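Search this site
Enter keywords
Go

Roswitha Leitner talks fast, and she started before I had my coat off. "Do you keep your boxes?" she asked me. Which boxes? "All of them! The ones things come in!" I admitted that I do, in a pile on top of the wardrobe, and she nodded like a dentist.

I'd wanted to talk to Roswitha ever since a friend lent me Billness, the little booklet she put together on storing small things at home (the name comes from her grandmother, who called any drawer full of old receipts "the billness"). She used to run the stockroom at De Bruijn, a gift shop with 1,000 different items on its list and one narrow back room to keep them in. These days she helps people sort out their closets, and she teaches an evening class with Teun Visser, who makes shelves and has opinions about them.

"At the shop we had deep crates," she told me. "Lovely crates, very strong, and everything in them died. You put a nice box at the bottom in August and you found it again when you moved." So she swapped them for open plastic baskets, 30 to begin with and 132 by the time she left. She still talks about that changeover the way other people talk about their wedding.

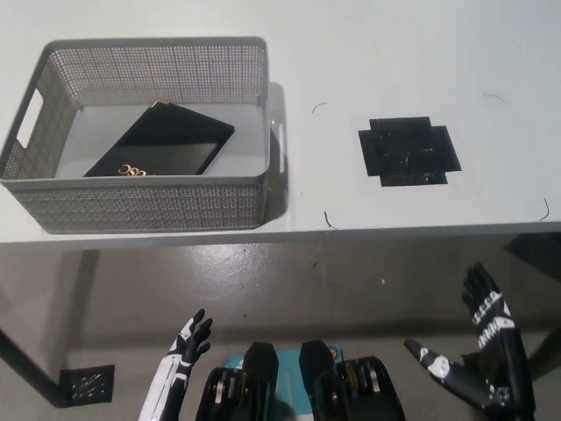

Baskets are really what I came to hear about, because I own a lot of them and they haven't made me tidy. Roswitha says I buy them too pretty and too small. She likes the plain gray kind with little square holes all over the walls and a slot in each short end for your fingers. "You want to pull it off a shelf with one hand while you're on the phone," she said. The smooth floor matters to her too, so a shiny black box with gold letters on it can go in and slide out again without catching on anything. And let it lie crooked! She doesn't mind a box sitting diagonally in its basket one bit. "If it has to go in straight, people stop putting it back."

Teun, who had been making the coffee, disagreed from the kitchen. He likes a box to fit. His own shelves (he sells them under the name Kener) are measured to whatever is going on them, and he once made a customer wait while he re-cut 7 of them over a gap you could hardly get a fingernail into. "She calls it relaxed," he said. "I call it rattling."

They've had this argument in front of every class, apparently, and the students take sides. Last time a man from Elesitz brought in his whole collection of watch boxes to prove Teun right, and went home with two of Roswitha's baskets.

I asked what I should do about the pile on my wardrobe. She wanted to know how many of the boxes had something in them, and I had to say I wasn't sure. "Then take them down tonight," she said. "Open every one. Put the full ones in a basket where you can reach it, and call me about the rest."

I took them down that same evening. I haven't called her yet.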